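# Chapter 6: The Work Surface

Before we pack, fold or sort a single thing, I'd like us to spend a little while with the table itself, which I'm afraid most of us treat as a place to put the mail! A good surface is smooth, pale in colour and generous in its open space, and it makes every job in the next 116 pages a good deal more pleasant.
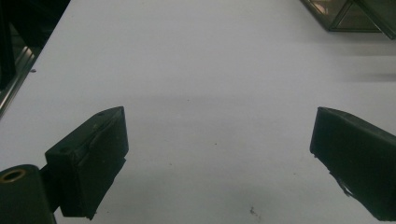 Readers of our first edition at the Gundance workshops wrote in to say that a white top shows every crumb and tea ring, and that they'd favour a darker one. It's a fair point (I have wiped mine down more often than I care to remember), though small parts and loose threads do show up beautifully against a light background.

In Exercise 1 you'll clear a table at home and leave it clear for 8 hours. Keep your notes handy, as we'll come back to them when we reach the Murenton method.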